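### 4.2 What people mean by "brown"

Of the 300 households that returned the Adton questionnaire, 264 used the word "brown" for at least one thing they owned and then, when asked to pick it out on the chart, chose a swatch that their own family disputed. We had allowed one line on the form for disagreements. Several respondents continued on the back, and one enclosed a sofa arm cover.

The trouble is an old one. Nel's earlier survey in Pristton gathered 3675 colour words and found that brown attracted more qualifiers than any other: muddy, tea, conker, "my mother's". Large plain surfaces were the worst offenders, as people seem to judge them by whatever sits nearby.

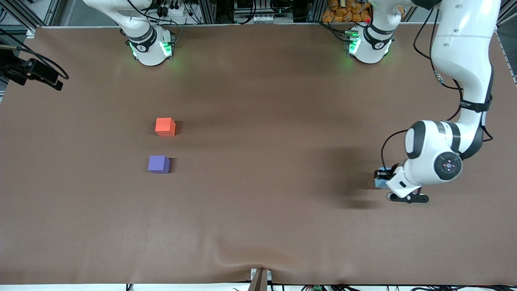 **Figure 7.** Brown tablecloth with green light falling on part of the surface.

Green light is a mild case. Lamps sold as "warm" did more damage, and 12 households changed their answer between the kitchen and the hall. We coded these as two answers, over the objections of Pieter Nel, who wished to code them as none.

Age made little difference to the choice of swatch, though older respondents were far more willing to tell us that the chart was wrong. The Skota chart has no swatch between "bark" and "toffee", a gap into which much of Adton's furniture appears to fall. Following Van der Merwe, we treat such cases as unplaced.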